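Search this site Enter keywords Go
January, posted by the Secretary, Rirkham Hall Committee

Minutes of the General Meeting, held in the lounge at 7.10 pm

1. Minutes of the previous meeting were accepted without amendment.

2. Lounge cleaning. The meeting noted that the lounge furniture is to be dusted before each hire. Coloured cloths are to be folded flat after use and returned to the linen cupboard. Glass tops are to be wiped separately from the timber.
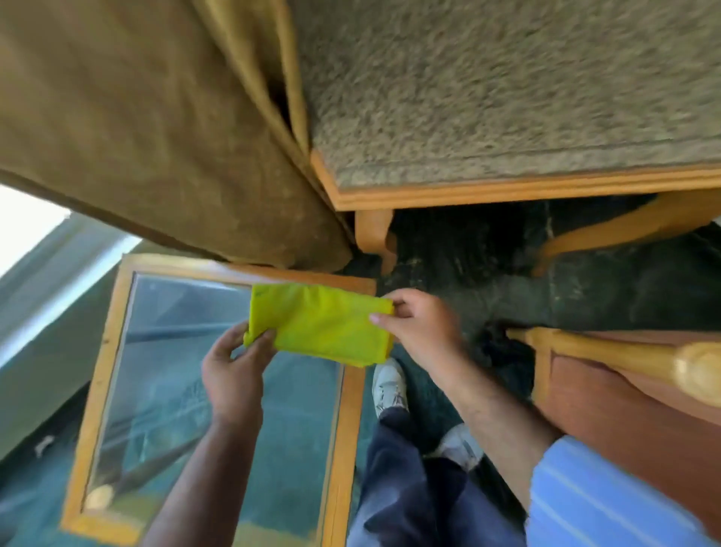 Item 2: lime cloth, folded, with the glass-topped furniture.

3. Carpet. A quote of $189 from Testa for cleaning the lounge carpet was tabled. Moved that the quote be accepted. Carried.

4. Supplies. Replacement cloths were purchased from Rolier at a cost of $26. The meeting asked that the receipt be forwarded with the other January accounts.

5. Correspondence. A letter was received from Pretodis regarding the colour of the new curtains. Held over.

The meeting closed at 8.25 pm.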